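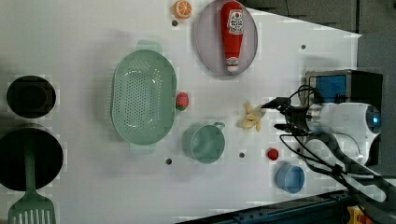 2 Preparing a tabletop task

This section covers the work needed between installing Emow and running the first pick on a new table layout. It applies to the tabletop cell at Skudness and to any other cell fitted with a two-finger gripper. The operator is expected to have completed the safety induction and to hold a local account on the control computer.

Emow does not move the arm itself. It receives object positions from the Szabo perception service, asks the Gornura planner for a path, and passes the approved path to the arm controller. Each of these programs keeps its own log. When reporting a fault, please send all the logs from the same run.

2.1 Before you begin

1. Check that the emergency stop is within reach of the person at the keyboard.
2. Check that the cables between the gripper and the base can follow the arm through its full range without catching on the table edge or rail.
3. Start the arm controller and wait for it to report that it is ready.
4. Start Szabo, then Gornura, then Emow. If they are started in another order, Emow will open with an empty object list and must be restarted.
5. In the Cell menu, choose the table file for your cell. Do not use a table file copied from another cell, even where the tables are of the same pattern.

Caution: Emow remembers the speed limit of the previous user. Read the value in the top bar before enabling motion and reset it if necessary.

2.2 Setting out the objects

Place the objects by hand with motion disabled. They may be set out freely, but the following points should be observed.

Leave enough clear table beside each object to be picked for one finger of the gripper to come down on either side. An object that touches its neighbour will often be joined to it in the object list and offered as a single item.

Small objects may lie close to large ones provided that they are not meant to be picked in the same run. Mark them as Fixed in the object list, so that Gornura treats them as obstacles.

Objects may be placed on a plate or on top of another object. In that case the support must also be present in the list. If it is missing, Emow will assume that the object is resting on the table and the grasp height will be wrong.

Note: Dark marks and holes in the table top are sometimes reported as very small objects. They should be removed once, using Ignore Here, and the table file saved. Do not raise the minimum object size to get rid of them, as this will also remove small items such as toy fruit.

2.3 Recording the reference view

The reference view is the overhead picture against which Szabo compares the table at the start of each run. A new one is needed whenever the camera has been moved or a fixed object has been added or taken away.

1. Send the arm to a position outside the overhead view.
2. Disable motion and wait for the status line to read Holding.
3. Stand clear of the table and of the lights.
4. Choose Reference, then Record. Szabo will collect pictures for 3,000 milliseconds and keep the sharpest.
5. Look over the result on screen. The white table top should be evenly lit, and every object that is to be picked should be wholly inside the view.
6. Choose Accept. The earlier reference view is kept under its old name and can be restored from the same menu. 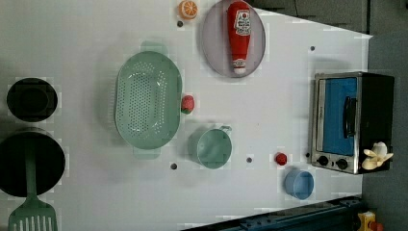 Page last changed: 08/10/2018 – Concetta Sala

Objects that run past the border of the reference view, as the bottle and the frying pan do in the view above, are listed with the label Partial. Emow will not offer them for picking. They remain obstacles, and Gornura adds a margin on the side that the camera cannot see.

Pierced or slotted objects need separate attention. The table can show through the holes of a colander, and Szabo may then return several pieces in place of one. Select all the pieces in the object list and choose Merge. The merged outline may be saved to the object library and will be used in later runs.

An object perched on another, such as the toy banana on the corner of the toaster oven, should be given its support by hand:

1. Select the upper object in the list.
2. Choose Support and click on the lower object.
3. Check that the height shown beside the upper object has changed.

2.4 Checking the object list

Go through the list with the overhead view open beside it. Selecting a line in the list draws the matching outline on the view. The score at the end of each line shows how sure Szabo is of the label. Lines with a score under 38 per cent are shown in grey and are left out of planning until someone has confirmed them.

To confirm a grey line, select it, correct the label if it is wrong, and press Confirm. Small red items are often given one another's labels. A wrong label does not affect the outline, but it does affect the grip force, which is read from the library entry of that name.

Caution: Deleting a line removes the object from the obstacle map as well. If an object is on the table and is simply not wanted for the run, mark it as Fixed.

2.5 Planning and approving a pick

1. Select the object and choose Plan Pick. Gornura returns up to three paths, with the shortest first.
2. Play each path in the preview window. Watch the wrist and the cables as well as the fingers.
3. Choose the path that gives the most room around tall objects, even if it is not the shortest.
4. Set the speed limit to Slow for the first run of any new layout.
5. Enable motion and choose Run to Hover. The arm will travel to the hover point beside or over the object and stop there.
6. Compare the position of the fingers with the preview. If they differ by more than the width of one finger, choose Return and repeat the steps in 2.3.
7. Choose Continue to close the gripper, or Return to abandon the pick.

Note: Run to Hover may be switched off in Settings once a layout has been approved. It is switched on again whenever the table file or reference view changes.

If no path is found, Gornura gives the reason in the message line. "Blocked at approach" means that there is no room for the fingers; move the neighbouring object and record the reference view again. "Blocked at wrist" means that the fingers would fit but the wrist would not. Try the other grasp directions in the library entry before moving anything on the table. "Out of reach" refers to the joint limits in the table file, which should be altered only by the person responsible for the cell.

2.6 Saving the layout

Choose Layout, then Save. The file holds the object list, the support links, the reference view and the approved paths. It does not hold the speed limit. Layouts saved in Emow 3 cannot be opened in earlier versions.

Disable motion before leaving the keyboard. Shut down Emow first, followed by Gornura and Szabo, and leave the arm controller running unless the cell is to be switched off.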